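Seventeen trays

The bus for Drirudby left at 2 and it was already past 11, and the arm still couldn't do a tray.

Gladys Mollel had the laptop on her knees. Team Kirui, all of it, which was her and Tuvico - the arm, bolted to its plate, named after a soup - and the rest of the club, who had gone to look for tape.

"Tray reset. Again."

The task was Breakfast Service. Cup on saucer, napkin, packets in a row. Judges shuffle it, the arm puts it back. Simple. Last year Drurklow High got 134 points for it and would not shut up till June.

She needed more demos. The arm learned by watching, so somebody had to lay the tray out over and over, slow hands, no sleeves. Her cousin had done it so long he'd started humming.

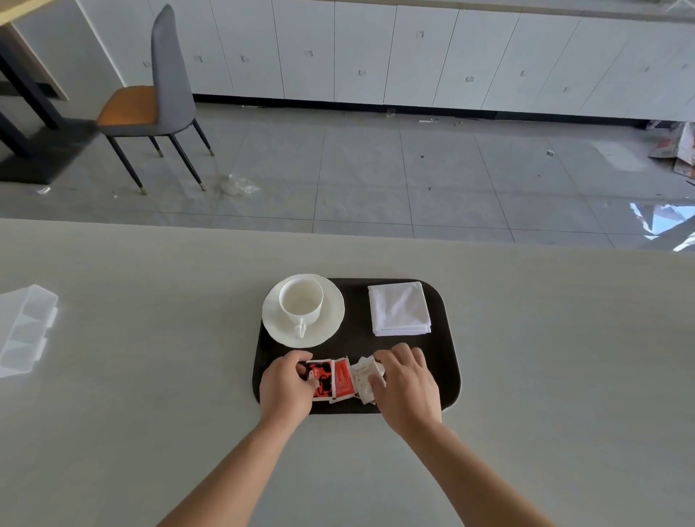 How many trays did the arm have to see before it could do one by itself?

Seventeen was the rule in the club handbook, though the handbook was written for blocks and a block doesn't crinkle.

Gladys loaded the lot. Pressed run. Tuvico lifted, thought about it, went down over a packet. Missed. Went down again, same spot, same miss.

"It's grabbing too high," her cousin said.

"I know it's grabbing too high."

"So tell it."

"You can't tell it, you have to show it. Pinch the edge. The edge, not the middel."

He pinched the edge. Let go. Pinched it. She watched the numbers crawl and ate half a granola bar, wrapper and all nearly. Doors banging downstairs. Somebody yelling that the tape was found, wrong tape, never mind.

Run.

The arm came down low this time. Too low, she thought, hand already out for the stop button - and it had the packet by one corner. Swung it over. Set it on the tray, crooked, a finger's width off the line.

"Does crooked count?"

She was already packing teh cables.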